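Print this page | E-mail this page

Workshop notebook, October
Limewash trial, north gable panels

Started at 8.20. Joon-young had already slaked the last of the Gusus putty and left it under water overnight with a lid on. Skimmed the top and passed the rest through the fine sieve twice. There was more grit than in the previous tub, mostly small hard lumps which would not break between the fingers. Put these in a jar and labelled it. Soledad wants to see them before we order again.

Mixed to the thickness of milk, as before. The first batch was too heavy and dragged on the brush, so I let it down with another mug of water and it went on properly after that. Tub weight before mixing was 1079 g with the lid off.

Panels are numbered on the back in pencil. Panels A to D are the old lime render cut out from behind the downpipe, E and F are the new render made up in the summer. All were damped twice with the hand sprayer, the second time ten minutes before coating. E drank the water straight away and should have had a third go. F was fine.

First coat on everything by 10.15. It looks like nothing at all when wet, which always worries people who have not used it before. A and B were grey-white and even within the hour. C has a patch near the lower corner where the old masonry paint was never fully stripped, and the wash is sitting on top of it there. I expect it to dust off. Left it alone so we have a record of what happens. 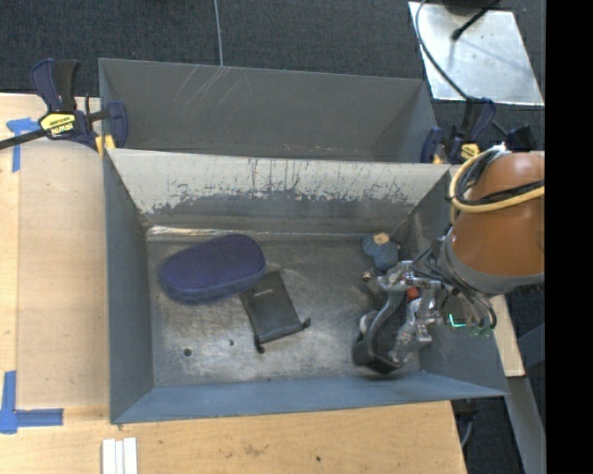
Workshop temperature held steady all morning with the side door shut. Humidity on the wall meter was 61 per cent at noon, better than last time, when everything dried too fast and the surface powdered. Hung damp sacking in front of E and F anyway. The sacking must not touch the face. It did on one edge of F and left a weave mark, which I brushed out while it was soft.

Second batch is the tinted one. Used the Ivanov yellow ochre, soaked in hot water first and then stirred in. Joon-young thinks we should soak it for a full day. He may be right, there were still a few streaks of raw colour coming off the brush on B. Strained it again through an old pair of tights and the streaks stopped.

The casein addition from Tuvuveo has not been opened. I would like to see the plain wash finished before we start adding things, otherwise we will not know which change did what. Soledad disagrees and says the gable gets too much driving rain for plain wash to be worth testing. We agreed to keep D for her and give it the casein from the second coat on.

Rubbed the spare offcut with 400 grit to see whether a smoother face would take the wash. It does not. The coat slid and pooled. No need to repeat this.

Brushes: the wide Clitulus one is shedding and I spent too long picking bristles out of A. Use the older one until it is replaced.

To do:
Second coat, all panels, tomorrow first thing. Damp down first.
Tape test on C once it has had 20 days.
Ask the quarry about the grit.
New goggles, both pairs are scratched.
Write up the summer render mix properly, it is still on the back of a delivery note.

Washed out at 4.40. Putty back under water, lid on, sacking damped again before leaving.

Last updated: October
Contact the workshop | Copyright Gable Lime Workshop | Back to top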